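Mudgway Cutting and Work Table
Made to order in our Pandevport workshop

Home > Tables > Standing-height tables > Mudgway

If you've ever cut out a full-length coat on the lounge room floor, you know what it does to your knees. The Mudgway is the table we wanted for that job and couldn't find. It's a plain white work table at standing height, flat enough to rule a long line on and heavy enough that it doesn't creep away from you while you're leaning on the shears. We make it for dressmakers, quilters, upholsterers, framers, bookbinders and anyone else who needs a big clear surface and uses all of it.

Standard height is 90 cm to the top of the bench. That suits most people for cutting, and it's the same as a lot of kitchen benches, so you can get a feel for it at home before you order. Stand at your bench, put a rotary cutter in your hand (blade closed, please!) and reach as far across as you'd normally cut. If your lower back complains, you want it higher. If your shoulders creep up towards your ears, you want it lower. Tell us in the order notes and we'll cut the legs to suit, no extra charge.

The top

We've changed the top more than any other part of this table, and we're really happy with where it's ended up. It's 28 mm thick, in birch ply, with a matt white laminate on both faces. Doing both faces matters. A board with laminate on only one side takes up damp on the other and starts to cup, and you'd notice it first as a hump under your ruler. We had one early table go out that way and it came back looking like a skateboard ramp.

Matt white was a long argument in the workshop. Gloss looks gorgeous for a week, then you put a lamp over it and spend your evenings squinting at the reflection. The matt finish lets you see chalk dust, stray pins and thread ends, and it doesn't throw the colour of your fabric off. Dark fabric shows up beautifully on it. For white or cream work, Zhenhua Ye in our workshop lays a sheet of brown kraft paper underneath, and it makes the cut edge much easier to follow.

The edges are solid timber with a small round-over, sanded by hand. No metal trim, no plastic strip to peel off and snag your silk. Corners are rounded a touch more than the edges, after a few hips were bruised in testing.

Flatness

Every top gets checked with a straight edge along the length, across the width and corner to corner before it leaves. We write the result on a card and tape it inside the end rail. It's a bit nerdy, but people who draft patterns love it, and it gives us something to compare against if you ever ring up with a question.

The frame

Legs and rails are Victorian ash, oiled. The rails are bolted to the legs with big furniture bolts you can get at with the key we send, so the whole thing comes apart for moving house. Give the bolts a nip up after the first month or so while the timber settles into your room, then once a year when you think of it.

Each foot screws in and out through 25 mm. Sheds, garages and old weatherboard houses are never level, and we'd much sooner you wound a foot down than folded up a bit of cardboard. The feet have a felt pad for floorboards, and you can ask for rubber ones if you're on concrete.

There's no bar across the front at shin height. You can stand right up to the table, or slide a stool under, or park a set of drawers beneath it. The stretcher runs along the middle instead, back where your feet don't go.

Working at it

The top is 90 cm deep as standard, so most people can reach the far side from either long edge without climbing up. Length is your choice. We price by the half metre and we'll talk you through what fits your room, including how you're going to get it through the door (measure the hallway too, and the turn at the end of it). Try to leave walking space on both long sides if you possibly can. A cutting table shoved against a wall is a shelf by winter.

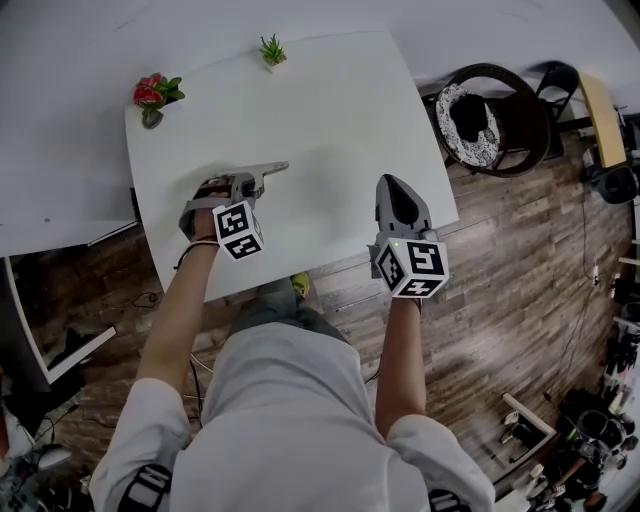
Kgomotso Baloyi would like it on record that the overhang is the best thing about the table, and that we should have put it higher up the page. Fair enough! Her message went on to say that she clamps her pattern weights, her lamp and a mincer to it at different times of the year, and that with her old table she could never get a clamp past the rail.

So, the overhang. The top sticks out past the frame on all four sides, far enough for an ordinary clamp to bite. The underside is laminated as well, so clamp pads don't dent it. If you use a machine clamp or a bookbinder's press with a deep jaw, let us know its size and we can move the rail in a little on one side.

For cutting mats, lay them straight on the laminate. They grip quite well on the matt surface and lift off again without leaving a mark. Please don't use a rotary cutter or a scalpel directly on the top. It's tough stuff but it's still a table, and every score line will collect blue chalk for the rest of its life. Ironing is the same story: put down a wool mat or a folded blanket first, and don't leave steam sitting in one place.

Extras

Flandolura cover. A fitted, padded canvas cover that pulls over the top and ties at the corners. It turns the table into a pressing surface for long seams and curtains, and it keeps the cat hair off between jobs. Comes in natural or a soft grey. Machine wash cool, dry flat, and put it back on while it's a tiny bit damp for a lovely tight fit.

Under-shelf. A slatted shelf that sits on the stretcher, for bolts of cloth, boards and rolled paper. It's rated to 50 kg spread evenly. Slats let the air move, so fabric stored down there doesn't get musty over a humid summer.

End rack. Pegs along one short end for rulers, shears and tape. We made it for ourselves because we kept losing the long ruler under the job we were measuring, and then everyone who visited wanted one.

Castors. Locking, with soft wheels. They add to the height, so order them with the table and we'll shorten the legs to match. If you do a lot of heavy cutting, stay with the fixed feet - even good castors have a little give in them.

Specifications

Height: 90 cm standard, other heights on request
Depth: 90 cm
Length: made to order, by the half metre
Top: 28 mm birch ply, matt white laminate both faces, solid timber edge
Frame: Victorian ash, hardwax oil
Foot adjustment: 25 mm
Under-shelf load: 50 kg, evenly spread
Supplied with: bolt key, spare bolt, touch-up oil, flatness card
Assembly: two people and a cup of tea

Looking after it

Wipe the top with a damp cloth and a drop of dish soap. Tailor's chalk comes off dry with a soft brush. Ballpoint needs a dab of methylated spirits, and wax crayon will come away if you warm it gently with your palm and rub with a rag. Avoid cream cleansers, which polish the matt finish into shiny patches. The frame likes a light coat of oil when it starts to look thirsty, usually on the side that faces the window.

If you do manage to chip the edge, sand it lightly along the grain and rub in some of the touch-up oil. It blends in very well. For anything bigger, send us a photo and we'll work out what to do.

Delivery and pick-up

Tables go out flat, wrapped in blankets, with the top in one piece up to the longest length our carrier will take. Beyond that we split it and join it with a keyed seam, which you can feel with a fingernail but won't notice with a ruler. Pick-up from Pandevport is free and we'll help you load. Bring straps. Orders placed before the end of June will be cut in the winter batch, and we'll be in touch with a date once the ply has arrived.

Offcuts from the tops are sold at the front door as small white boards, great for glazing, pastry or pinning out lace. They're first come, first served, and the big ones go early in the morning.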